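Quick setup notes - Skalon hand-held gripper kit

Posted 23 March 2025 by Aminu Okoro

Had the two-gripper Skalon kit on trial for a couple weeks now. The manual skips stuff so here's how I do it. Task is putting a roll on a wall holder. Sounds dumb, good test though. Tight fit, awkward reach, toilets in the way.
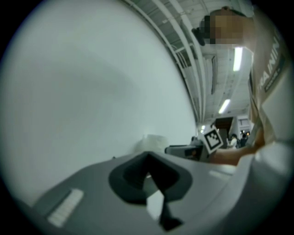
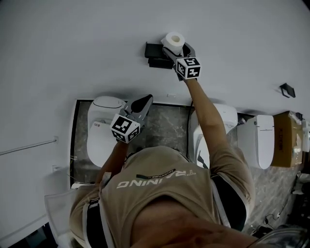

What you need: both grippers, the marker set, charger, spare rolls. Kit weighs more than you'd think by lunchtime.

1. Charge both. Full charge took me 135 minutes, box says less.

2. Markers on. Press till they click. Wipe them first, fingerprints kill the tracking. Don't swap left and right - the app won't warn you, you just get garbage.

3. Pair. Left gripper first, then right. If the light blinks orange hold the button for 4 seconds and start over.

4. Calibrate. Stand in the spot where your going to work, not at the desk. Slow circles, wrist loose. Redo it if you change rooms.

5. Do one dry run with no recording. Check your sleeves and arms aren't covering a marker when you reach up. This is where most of my bad takes come from.

6. Record. Start with the jaws open, close on the roll gently. Squeeze too hard and the core bends, then it won't go on the holder. Keep the other hand still or parked somewhere sensible.

7. Stop, save, name the take right away. I have 384 takes and the early ones are all called "test". Dont do that.

Compared to the Yagi set I had before: jaws are better, software is worse. Yagi exports straight to a folder, Skalon wants you to go thru the Bodora app first and it logs you out constantly. Battery is a wash.

If tracking jumps - check for shiny stuff near you. Porcelain is bad for this, turn so the lights are behind you. Still jumping, recalibrate.

Firmware: stay on version 2 for now. The newer one broke pairing on my left unit and support took over a week to answer. Will add the export steps when I get them working.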